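Plastic dishes for a kids' party, how many and how do you store them?
Posted in Home & Kitchen by Ye-rin Wi, 22/12/2022

Hi everyone! I've taken over the dish cupboard for our Saturday family lunches at the Hasitz hall, and I've inherited a great jumble of colored plastic bowls and cups. They're cheerful and the little ones adore them, but the older ones have gone cloudy and some hold on to the smell of tomato sauce no matter what I do. Is there a gentle way to freshen them up, or should I start over? I have 4,000 won left from the last lunch, so starting over would be slow going (ha).
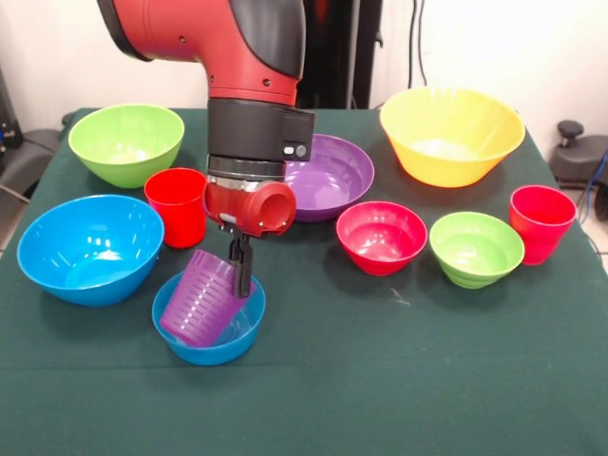 Thongchai Duangkaew
Please don't throw them out yet! Smells nearly always come out. Make a paste of baking soda and warm water, smear it around the inside, leave it overnight and rinse in the morning. My mother used to set hers out in the sun too, and I still do that on a nice day in October. Cloudiness is another matter, that's usually tiny scratches, so put away the scouring pad and use a soft cloth from now on.
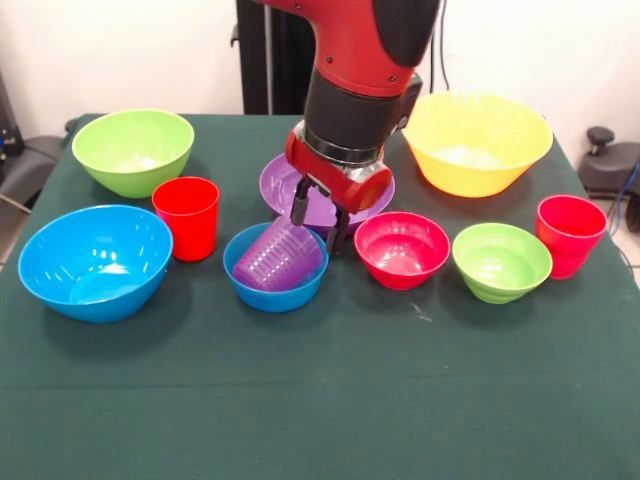 Storage and stacking

Let everything dry all the way before you nest it, bigger bowls at the bottom, and slip a paper napkin between any two that like to stick. Cups I keep upside down on a tray.

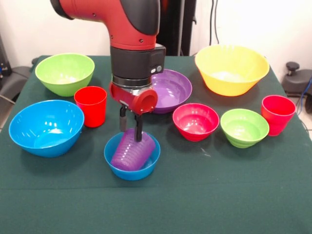 Bowls and cups in mixed colors

jiretti13
just buy new ones, life is short

shin_kitchen
I'd go with the baking soda too, though for tomato I wipe the bowl with a little cooking oil first and then wash it with dish soap. It lifts the orange right off. If you want the children to find their own bowl again at second helpings, give each family a color,
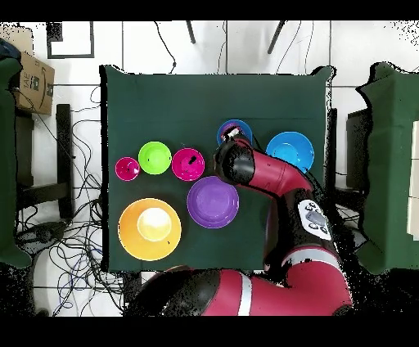

and write the list on the cupboard door. We've done it that way for years and the only arguments are over who gets purple.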